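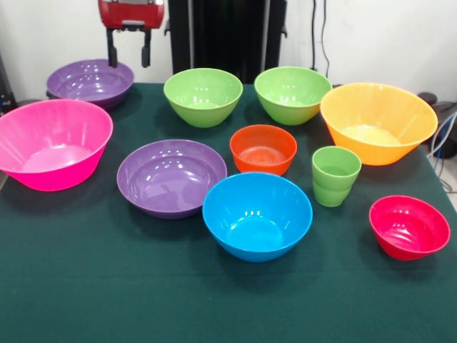
Unit 2: Collecting demonstrations for the tableware task

Course notes, Robot Learning Practicum
Instructor: Hedvika Tóth
Lab sessions: Juraj Baláž and Viera Hájek

What you are collecting

A demonstration is one full run of the task with a person driving the arm. The logger saves the camera streams, the joint positions and the gripper command together, and the learner later tries to predict the command from the rest. It has no other source of information about the task. If every run begins with the bowls in the same spots, the policy will learn those spots.

The target for the course set is 2000 accepted demonstrations. Last year's group recorded 2863 and kept fewer than they had hoped, mostly on account of missing start poses and runs that were stopped early. Please read the section on rejected runs before your first session.

Setting up the table

Pull the green cloth flat. Small wrinkles are fine. Place the pieces by hand, without measuring, and change the layout between runs. Mix sizes and colors. Two pieces of the same color are allowed and useful, and so are stacked cups – the policy has to cope with them sooner or later. Glare on shiny plastic should stay in the data as well. Do not dim the lights to get rid of it.

Some pieces should sit close to the edge of the cloth. Students tend to put everything in the middle, and the Bandura set has almost no examples near the edges as a result. Jarmila Vaněk's notes on that set are in the course folder.

Cameras

Two views are used in this unit, fixed and head. Check both before you start. The fixed view shows how high the fingers are above a rim better than the head view does. The head view shows the spread of the table, but the arm can cover part of it.
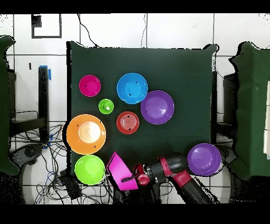 Figure 2. Head view. The arm comes in from the lower edge, with the light-green bowl at the lower left corner of the cloth.

Recording a run

Start with the gripper open and clear of every bowl. Wait for the tone, then move. Go at a steady speed and do not stop in midair to think. Long pauses teach the policy to pause. If you have to decide which piece to take, decide before the tone.

When the run is over, bring the arm back up, stop the logger and type the task label. Use the labels in the Zidus sheet exactly as written. "Bowl" and "plate" are separate labels.

Rejected runs

Mark a run as rejected if a piece leaves the table, if someone's hand enters either view, or if one of the streams drops. Do not delete it. Lionel Riviere uses rejected runs for the failure detection unit and needs the files complete.

A missed grasp followed by a second try is not a rejected run. Keep it and add the tag "retry".

Before next time

Each pair hands in 200 accepted demonstrations by the end of July. Read the Doležal handout on action chunking, first half only. Bring your session log, including the rejected runs, and be ready to say how you varied the layout.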